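Handby DR-5 Dehumidifier: Set-up Guide
Section 5. Positioning, drainage and first use 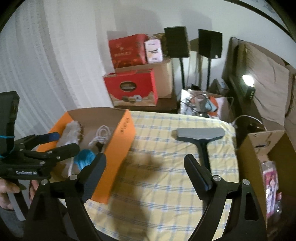

How long should the unit stand before it is switched on?
Leave it upright for 5 hours after delivery. If it has been carried on its side, leave it upright overnight.

5.1 Choosing a position
1. Place the unit on a firm, level floor.
2. Keep a gap of 37 cm between the rear grille and any wall, curtain or furniture.
3. Close outside doors and windows in the room to be dried.
4. Plug directly into a wall socket. Do not use an extension lead.

Note: The Voyle wall bracket fits the smaller models only and will not carry the weight of this unit.

5.2 Fitting the water tank
1. Slide the tank in along its rails until it clicks.
2. Check that the float moves freely. A jammed float stops the compressor and lights the TANK lamp.
3. Lower the carrying handle.

5.3 Continuous drainage (optional)
1. Switch off and unplug the unit.
2. Remove the tank and pull out the rubber bung behind it.
3. Push the Dranora hose, supplied, on to the spout as far as the collar.
4. Run the hose downhill to a drain. The outlet must be lower than the spout along its whole length — a raised loop will hold water and cause a leak at the collar.
5. Refit the tank.

Caution: Do not let the hose outlet sit under water.

5.4 First use
1. Press POWER. The fan starts at once and the compressor follows after a short delay.
2. Set the humidity with the + and − keys.
3. Hold MODE until the display shows 118. This is the factory test code and clears by itself.
4. Leave the unit running with the room closed.

If the display shows 223, the coil is defrosting. The fan continues and no water is collected during this time. The code is normal in cold rooms, especially in January. If it stays on all day, move the unit to a warmer room or contact the Groltdale service desk with the serial number from the rear label.

Caution: Empty the tank before moving the unit. Never tilt it while the fan is running.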